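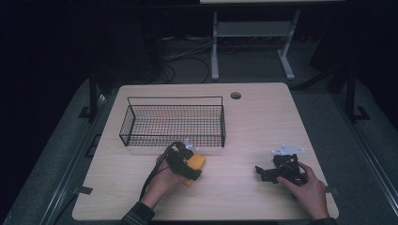
Quick one tonight because I've got 2 loads of washing on and the bins still to go out.

So. The sponge situation. If you've been reading for a while you'll know our sink has been a sore point ever since we moved into the Lurnow flat. Tiny kitchen, single bowl, a windowsill too narrow to hold anything wider than an egg cup. The sponge lived on the edge of the sink. Then behind the tap. Then in a saucer, which was a terrible idea, it just sat in its own puddle and by the end of the week the whole kitchen smelled like a wet dog's blanket.

Tried the suction cup thing. Fell off. Tried the Zuneck caddy, the one with the drip tray, and look, the drip tray works. It works so well that it fills up and then you have to clean the drip tray. With the sponge. You see the problem.

What I've gone back to is a plain wire mesh basket. Black, open top, low at the front and taller at the back. Nothing clever about it. Air gets in from the sides and underneath, the low front means you can drop a sponge in without fishing around, and the tall back stops things tipping out against the wall. I'd had it in the study holding envelopes for ages and never once thought of it for the kitchen.

Rules so far, mostly for my own benefit:

Squeeze first. Properly, not a token squeeze.

Sponge goes in on its edge, standing up if it will. Flat is ok but slower to dry.

One sponge in use at a time. The spares stay in the packet in the cupboard. I had 5 on the go at one point, all slightly damp, all slightly suspicious.

Cloths do not go in the basket. Cloths go over the oven door. If a cloth goes in the basket then a peg goes in the basket, then a bottle brush, then somebody's keys, and we're back to having a junk drawer with holes in it.

Basket gets a rinse when I do the sink. Hot water, bit of detergent, shake it over the bowl. The mesh does catch crumbs in the corners – an old toothbrush gets them out.

On sponges themselves. I'm still buying the plain yellow ones. The Lillirel ones with the ripple pattern are nice in the hand but they hold on to rice like you wouldn't believe, and they're nearly double the price at our supermarket. The yellow ones are boring and cheap and I can see when they've gone grey, which is my signal to demote them to the bathroom, and after that to the bike. Three lives each, not bad. I used to keep mine well past the point of decency so I've stuck a note inside the cupboard door. Every 7 washes-up or when it smells, whichever comes first. Smell usually wins in summer.

Someone asked in the comments last time whether the wire rusts. Mine hasn't yet but it's only been on sink duty since March so ask me again. The coating looks fine. If it starts going at the joins I'll move it back to envelopes and get another one, there's a shelf of them at Vasiliauskas Hardware near the station, next to the paint trays. Take a tape measure, the bigger size wont fit beside a standard dish rack. I learned that one the stupid way and had to catch the tram back with it on my lap.

Next job is under the sink, which I have been avoiding. There are 2 half bottles of the same floor cleaner in there and a colander with no feet. Also a bag of bags – and I think a bag of bags inside that.

Right, machine's beeping. More when I've tackled the cupboard, or when I've given up and put a curtian over it.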